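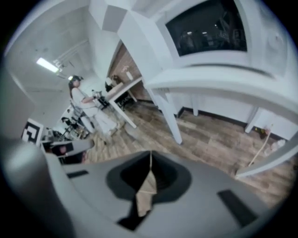 Figure 11.1 A white room with a wood-plank floor. Pale surfaces return much of the light that reaches them.

Print this page | E-mail this page

Chapter 11
Light and Color Indoors

Two rooms can have the same floor area, the same ceiling height and the same window, and still feel very different to the people who use them. One may need a lamp at noon. The other may be comfortable without one until early evening. Much of the difference comes from the surfaces: the walls, the ceiling, the floor and the larger pieces of furniture.

In Chapter 10 you looked at how daylight enters a building. This chapter follows the light after it has come through the glass. You will learn how surfaces reflect and absorb light, how finish affects glare, and how to choose paint and flooring for a room that has a known use.

11.1 Reflectance

When light strikes a surface, part of it is reflected and part is absorbed. A few materials, such as glass and thin cloth, also let some of it pass through. The share of light that is reflected is called the reflectance of the surface. It is usually given as a percentage. A perfect white would have a reflectance of 100 percent and a perfect black would have a reflectance of zero. No house paint reaches either end of the scale.

Ceilings are usually given the highest reflectance in a room. Walls come next, and floors are normally the darkest of the three. A wood floor in a medium tone absorbs most of the light that falls on it, and a dark rug absorbs more. Floors also collect dirt, which lowers their reflectance between cleanings.

Reflected light carries color with it. Sunlight that lands on a yellow-brown floor will warm the lower part of a white wall. Painters who match colors for a living check a sample on the wall where it will be used, and they look at it in the morning and again late in the day.

Case Study: The Vaver Reading Room

The public library in the town of Plukska has a reading room on its north side, known as the Vaver Room. It covers 2421 square feet and has windows along one long wall only. For many years the other walls were dark green and the ceiling was tan. Readers who sat far from the windows used table lamps all day.

In May the library repainted the ceiling flat white and the walls a pale cream. The windows and lamps were left as they were. Light readings taken at the far tables on an overcast morning rose by almost 27 percent. The contractor, Griffiths Interiors, used a flat finish on the walls so that the lamps would not leave bright spots at eye level.

Key terms: reflectance, absorption, glare, flat finish, gloss finish

Before you read on, choose a room you use every day. Write down the color and finish of its ceiling, walls and floor. You will need these notes in Section 11.2.

Ritham Press uses cookies to remember your place in the book. By continuing to read, you accept our cookie policy.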